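Frequently Asked Questions: Working a Day (or a Month) at Idham Shared Desks

Hello, and thank you for taking the time to read this before you write to us! We love getting your emails, but we've noticed that the same questions come up again and again, so we've gathered them on one page. If you don't find yours, the address at the bottom reaches a real person at the front desk, usually the same morning.

Do I need to be a member to work here?

No, you can come in for a single day whenever we have room. Day guests pay at the front desk or through the booking page, and they get the same chairs, the same coffee and the same internet as everyone else. Members do get first pick of desks and can book the meeting rooms further ahead, so if you find yourself coming in more than once or twice a week, it's worth asking us to work out which would be cheaper for you. We're happy to do the math, and we won't push you one way or the other.

What are your hours?

The front desk is staffed from 8:30 in the morning until 6 in the evening. Monthly members have a key card and can come earlier or stay later, up to 10 at night. Please don't hold the door for people you don't know after 6. It feels rude, we know, but anyone who belongs here has a card of their own.

How do I find you?

We're on the second floor of the old Dankwa building, above the print shop. The street door is the green one with our name on the buzzer, and it sticks a little in damp weather, so give it a good push with your shoulder. There is an elevator, but you have to walk past the stairs and around the corner to get to it, and plenty of people climb up without ever learning it's there. If you're using a wheelchair or bringing something heavy, ring ahead and we'll meet you at the loading entrance, where there's no step at all.

Can I choose where I sit?

Mostly, yes. The big shared tables are first come, first served, and the small desks along the wall are for members who have reserved them for the month. If you see a name card on a desk, please leave it free even if its owner hasn't turned up by lunch. Leaving a jacket on a chair will hold your spot while you go out for a sandwich. It won't hold it until the next day, I'm afraid - anything left behind at closing goes to the lost and found shelf by the printer.

How does the booking system work?

We use Nostumus, which you can open in a browser or on your phone. You'll get an invitation by email when you sign up, and it expires after 31 days, so do accept it even if you don't plan to come in right away. Meeting rooms can be booked for up to 2 hours at a time. If the room is still free when your time is up, just extend it from your phone so that the panel by the door shows the right thing.

If you can't make a booking, please cancel it. There's no fee for canceling, even at the last minute, and somebody else is nearly always hoping for that room.

What's the Wi-Fi like, and what do I do if it drops?

It's good in most of the building and a bit weaker in the back hallway. The network is called Voda Guest for day visitors, and members get their own login in the welcome email. If you lose the connection, turn the Wi-Fi off and on again on your own machine first, and then come and tell us. Please don't unplug the white box near the kitchen. More than one kind soul has tried to help that way, and it takes everyone else down too.

May I take phone calls at the tables?

Short ones are fine if you keep your voice down. For anything longer, or for any video call, please use one of the phone booths or book a small room. Some of us have voices that carry (I do, and I've been told so!), and it's hard to judge your own volume with headphones on. If a neighbor asks you to move your call, please take it kindly.

Can I eat at my desk?

Yes, within reason. Cold food, snacks and drinks with a lid are welcome anywhere. Hot lunches, and anything with a strong smell, belong in the kitchen, where there's a long table and usually some pleasant company. Label whatever you put in the refrigerator with your name. We clear it out at the end of every week, and unlabeled boxes do get thrown away, however nice the box.

Who cleans the tables?

Our cleaners come in every evening and do the floors, the kitchen and the restrooms. During the day we all look after the tables ourselves.

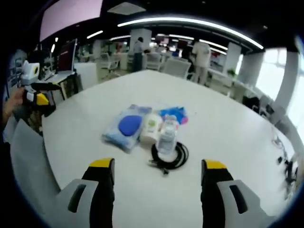
A quick wipe when you pack up is plenty, with special attention to coffee rings and crumbs. If you spill something on the carpet, tell the front desk as soon as you can and we'll deal with it without any fuss. Carpet stains are much easier to get out in the first few minutes, and we'd so much sooner hear about it than find it later.

Do you have a printer?

We do, and it lives beside the supply closet. Members get 100 black and white pages a month included, and day guests pay by the page at the front desk. The door code for the supply closet is 2885, which you're welcome to use for paper, staples and envelopes. If you take the last pack of paper, let us know so we can order more.

Can I bring my dog?

We'd love to say yes, but several members have allergies and the lease doesn't allow it. Service animals are always welcome, of course.

Can I bring a visitor?

Yes, for a meeting of an hour or so there's no charge. Just sign them in. If they'd like to stay and work for the rest of the day, they'll need a day pass.

How do I end my membership?

Send us an email before the end of the month and your membership will stop when that month does. There's no form to fill in. Bring your key card back to the front desk or drop it through the mail slot, and take a last look at the lost and found shelf on your way out - it's surprising how many chargers end up there.

Still have a question? Write to hello at Idham Shared Desks, or stop by the front desk.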